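The Second Budget: What We Forgot When We Planned for a Robot Hand

By a staff writer at Farkas
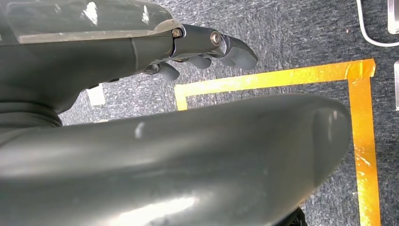 When our company decided to buy a robot with hands, the discussion was mostly on the price of the machine. It took us one full spring. We compared three offers, we argued about payment terms, and in the end we chose the offer from Zitura. I was responsible for the planning sheet, and I must admit that the sheet had only one big line in it.

The other lines came later, and they came one by one.

First was the floor. We wanted to put the work area in a room with carpet, near the packing tables. The supplier asked us to send a plan with the robot's place marked, and the marks had to stay the same for every test. Tape is cheap, so I did not write it down. But somebody has to put it, check it and replace it when it gets worn, and these hours belong to a salary.

Then there were the hands. A hand with jointed fingers has many small parts, and each of them can need service. Zitura offered a service plan for 3210 dollars a year. Clirnmont, which had lost the first round, offered a simple gripper with two jaws and a much smaller plan. For boxes of one size the gripper would be enough for us. We have 41 different products, some soft and some with thin handles, and so we stayed with the fingers. I still think it was correct, but a company with fewer products should ask this question before it signs.

Spare parts were the line that surprised our accounting. We ordered one set of fingertips and one set of covers for 2109 dollars. The delivery time in October was long, and a robot that waits for a part costs the same as a robot that works. If I could do the plan again, I would order the spare set together with the machine, when the seller still wants to give a discount.

I would also ask for a visit to a customer. We visited Nernmont, a small warehouse which uses the same model, but only after we paid. In one afternoon their shift leader told us more than all the brochures. She showed us her own list of costs, and training was at the top of it. Two people must know the machine well, because one of them will be on vacation when it stops.

My planning sheet has now nineteen lines. The price of the robot is still the biggest, but it is less than half of the total for the first three years. The next sheet, for a second work area, goes to the management before the end of the year, and I have left some empty rows at the bottom.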